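Replacing the Seal in a Flip-Top Bottle Stopper

Drinks, sauces and oils kept in reusable bottles usually fail at the closure before they fail at the glass. A hardened or compressed seal lets air in, and the contents go flat or stale. Replacing the seal takes a few minutes and costs far less than a new bottle. The steps below apply to wire-bail stoppers with a removable rubber or silicone ring. They do not apply to crimped caps, corks or plastic snap lids.

What you need

A replacement ring of the correct size
A ruler or calipers marked in millimeters
A blunt wooden or plastic pick
Dish soap, warm water and a soft brush
A lint-free cloth

Do not use a knife or a metal awl to lift the old ring. A scratch across the seat gives air a path under the new seal, and it cannot be polished out of a ceramic stopper at home.

Choosing the ring

Measure the old ring only if it is still flat and round. A ring that has been clamped for a long time spreads outward and reads too large. Measure the neck of the stopper where the ring sits, then the outside width of the bottle mouth. The hole in the ring should be slightly smaller than the stopper neck so that it grips. The outer edge should cover the full lip of the bottle without hanging over it.

Thickness matters as much as width. Most household stoppers take a ring 3 mm thick. A thinner ring will close easily and leak. A thicker one will make the wire hard to close and may bend the lever. Warex and Seixas both sell rings in mixed packs, but the sizes are not interchangeable between the two — check the dimensions on the bag, not the size letter.

Silicone handles heat better than natural rubber and carries less odor. Natural rubber is softer and seals better on an uneven lip. For vinegar or citrus, use silicone.

Removing the old ring

1. Empty the bottle and open the wire fully.
2. Slide the pick under the ring at one point and lift.
3. Work the pick around the neck until the ring rolls over the edge of the stopper.
4. If the ring has stuck, soak the stopper in warm soapy water and try again.
5. Brush the seat and the lip of the bottle. Rinse and dry both. 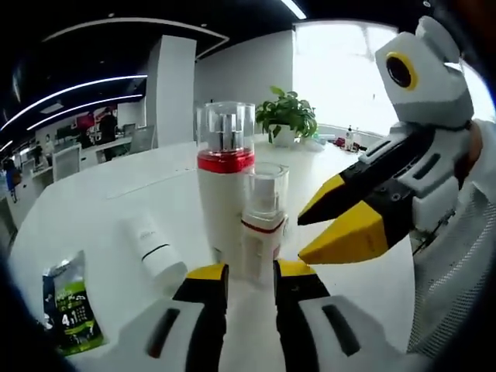

Page last changed: November, by Matilde Henriques (step 4 of the fitting section reworded)

Fitting the new ring

1. Wash the ring in soapy water and rinse it. Do not oil it.
2. Wet the stopper neck with clean water.
3. Push one side of the ring into the groove and stretch the other side over the edge.
4. Turn the ring once by hand. It should move with light resistance and lie flat all the way around. If it twists, take it off and start again.
5. Close the wire. The lever should need firm thumb pressure and should stay down when released.

Testing

Fill the bottle with water to just below the neck, close it and dry the outside. Lay it on its side on a paper towel for 70 minutes. Any damp spot under the mouth means the ring is the wrong size, twisted, or sitting on dirt. Clean and refit it once before ordering another size.

Do not test with hot water. Pressure from heated air can hide a small leak or force a good seal off its seat.

Notes

Store spare rings flat, in the dark and away from cooking oil. Leave empty bottles unclamped between uses.

Correction from Afonso Figueiredo: the older Tosico stoppers have a shallow groove and need the soft rubber ring. The silicone one rolls out when the wire is closed.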